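2025-05-17
Workshop notebook – packing bench

Started on the carton problem properly today. Pushpa wants the Julia lamps ready to go out by August and I keep telling her the lamp is fine, it's the box I lie awake over. So this is mostly about corners, sorry to anyone who opened the book looking for wiring notes (those are Seul-gi's, further back).

Cut a new blank from the plain single wall Piltlow sent over. Scored it with the bone folder first, then had another go with the blunt wheel in the old press because the folder left me a wandering line on the long side. The press is stamped 1934 on the foot and still scores straighter than I do! Wheel set a bit lighter than last time. Last time it went right through the liner on two of the folds and I had to tape them, and I don't want to be taping folds on something we're charging for.

Inside size is 300 by 300, 600 tall, all in mm. I'd written 45 for the glue tab and then trimmed it down without writing the new number anywhere, so whoever finds the offcut in the bin please measure it and pencil it in the margin. Thanks.

Folding notes. The long panels go up first and want to lean out, so I run a hand down the score a couple of times before asking them to stand. Then the tab goes inside, not outside. Aisling likes it outside for looks and she has a point, the outside is what people see when it lands on the doorstep, but with the tab inside there's a bit of extra board right where the lamp base tends to knock. We argued about it over tea and agreed to make both and drop them off the bench.

Glue is the white stuff from the Munshi tub, thin coat, clips at the top and a bag of sand at the bottom. Rozália says I use too much. Probably! It does grab nicely though, and I'd sooner wipe a bit off than have a corner let go in the back of a van.

Liner colour: the tan board comes up a shade pinker than the swatch, which I don't mind at all. Parveen asked if we could go white inside. Not at that price we can't.

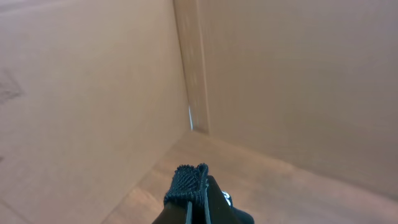

Inside corner of a tan carton, with the narrow paler strip standing between the two walls.

Things I want to look at again on the next one: whether the cut edge should be dressed with a bit of sandpaper (fine grit, two strokes, no more or it goes furry), and whether the score could stop a touch short of the bottom so the floor flaps have something to push against. I had a fiddle with an offcut and the short score felt stiffer to fold – could just be the grain on that piece, I didn't check which way it ran. Must start marking grain on the offcuts.

Also the Jedivgate order form wants a flat size as well as a made-up size. I've only got the made-up one. Seul-gi is going to draw the blank out full size on brown paper and we'll take it from that.

Out of clips. Sand bag has a hole in it.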